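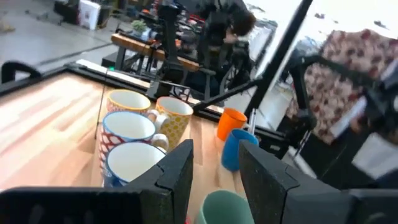 **Kitchen & Home › Tea, Coffee and Hot Drinks**

**Thread: Tea stains that won't shift, hard water area**

**marl_and_clay** wrote:

We moved to Hanovdale in May and every mug we own now has a brown ring inside. It never happened at the old place. I wash up by hand, normal liquid, normal sponge. The ring comes back after two or three cups. The water company's page gives our hardness as 285, which I gather is high. Is there something to put in the mugs, or do I need to do something about the water?

**Kdzs_kettle** wrote:

Bicarb. Half a teaspoon, a few drops of water, rub it round with a finger or a soft cloth and rinse. I do ours when they start to look bad, so every couple of weeks. Don't use a scouring pad, it dulls the glaze and then the stain gets a better hold.

**Petra Lane** wrote:

Agree about the scouring pad, don't agree about bicarb. It's fine on a fresh stain but no use on one that has been there a month. Denture tablet, hot water, leave it 15 minutes. Cheap ones work the same as dear ones.

**Rasmus Dzene** wrote:

285 is hard. We're 266 over in Hirnurdale and the kettle furs up in no time. The stain you've got is tea and limescale together, and that's why washing-up liquid won't touch it. Citric acid for the kettle, and the same for the mugs if you rinse them well. I wouldn't bother with a softener just for tea.

**marl_and_clay** wrote:

Thanks. Tried the bicarb on two of them last night. One came up clean, the other still has a line near the top. I'll get some denture tablets.

Does the kind of tea matter? I drink it strong, bag left in.

**Kdzs_kettle** wrote:

Strong tea with no milk is the worst for it. With milk you get less of a ring.

**Petra Lane** wrote:

And leaving half an inch in the bottom overnight, which everyone in my house does.

**Kęstutis Jankauskaitė** wrote:

I would look at the water before buying things for the mugs. We had a jug filter for years and I thought it was a waste of money until we stopped using it. Within a week there was film on the tea and marks in every cup. Went back to the filter and the film went. Costs a bit in cartridges but the kettle lasts longer too.

**Rasmus Dzene** wrote:

Can't say I've found that. We had a Dremato jug and the film was less but it didn't go, and the mugs still marked. I worked out what we'd spent on cartridges and it came to 124 over the time we had it. A bag of citric acid is next to nothing. The jug is in the garage now.

**Kęstutis Jankauskaitė** wrote:

Were you changing the cartridge on time? They stop doing much well before they look finished. In a hard area you need to go by the amount of water and ignore the little dial on the lid.

**Rasmus Dzene** wrote:

Changed it when it said to. If it has to be changed more often than that, it costs even more, so my point stands.

**Petra Lane** wrote:

You two could both be right. It depends how much the film bothers you. I don't mind it.

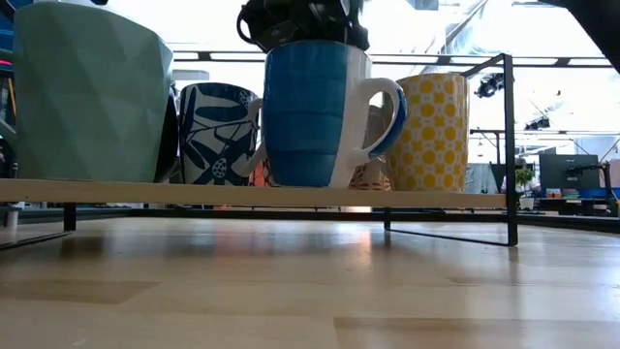 **marl_and_clay** wrote:

One more and then I'll leave you alone. Can I put citric acid and bicarb in together to save time?

**Kdzs_kettle** wrote:

Use one and then the other, with a rinse in between. Mixed together they fizz and cancel each other out, so you're left with salty water that cleans very little. Acid first for the scale, then bicarb for the brown.

**marl_and_clay** wrote:

Right, will do it that way. Petrauskas on the high street has citric acid by the till so I'll pick some up tomorrow.

**Petra Lane** wrote:

Get the big bag. You'll want it for the shower head as well.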